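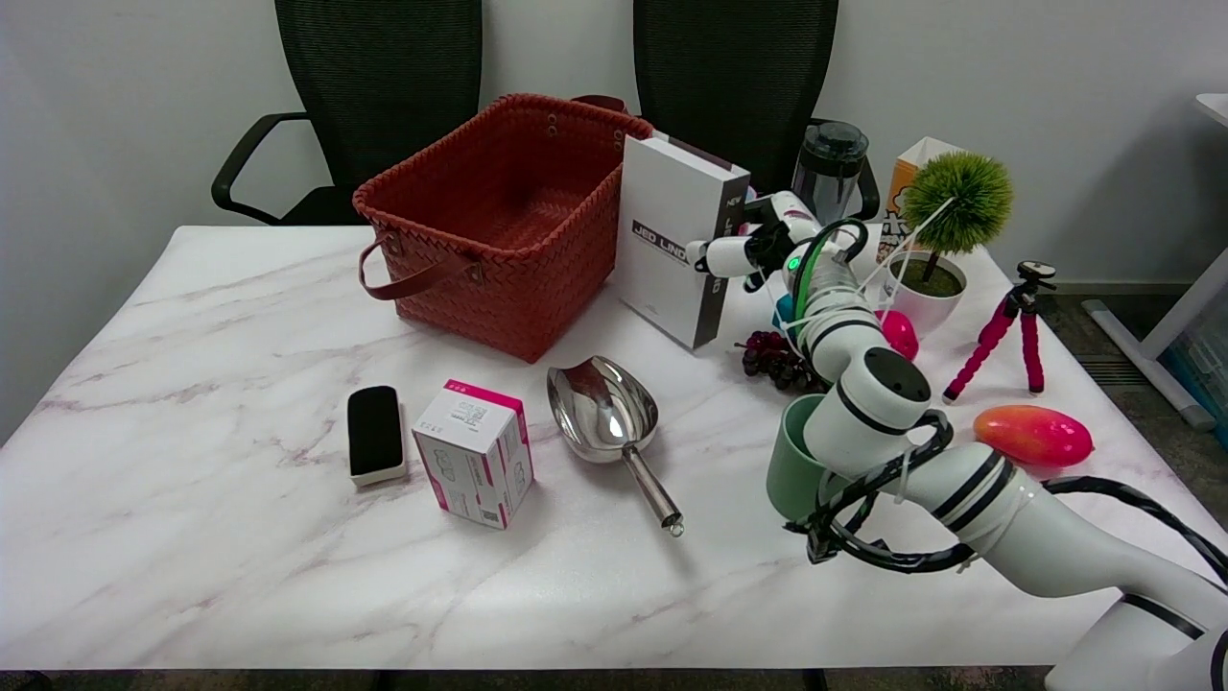 Home Reviews Opinion Live Archive

The case for quieter records

4 min read

Barry Dunmore's second album as Ondale came out in September, and most of the complaints I have read concern its volume. Played straight after almost any other current release, it sounds weak. The cause is simple: it was mastered with its peaks left alone, and the listener is expected to turn the dial.

I think he made the right choice. Heavy limiting raises the average level by flattening the loudest moments, and drums suffer first. On "Vamano", the longest track at just over 6 minutes, the snare has a clear front edge and a short decay. Push the same recording harder and that edge goes. What remains is loud, but it has no shape.

The usual defence of loud mastering is that people listen on buses and in kitchens, where quiet passages vanish. This is true as far as it goes. It is an argument for a control on the player, which many players already have. It does not justify fixing the damage into every copy.

Atif Dogar, who mixed the record, kept the tempo of the slow songs between 70 and 72 beats per minute and left long gaps between phrases. Those gaps need a low floor – raise it and you hear hiss and chair creaks where the singer's breath should be.

Sheyla Ñahui's Montoya EP, pressed in a run of 200, takes the same approach with less money. The bass is too thick on side two. I would still choose it over the remastered version planned for next year.

December 20, 2018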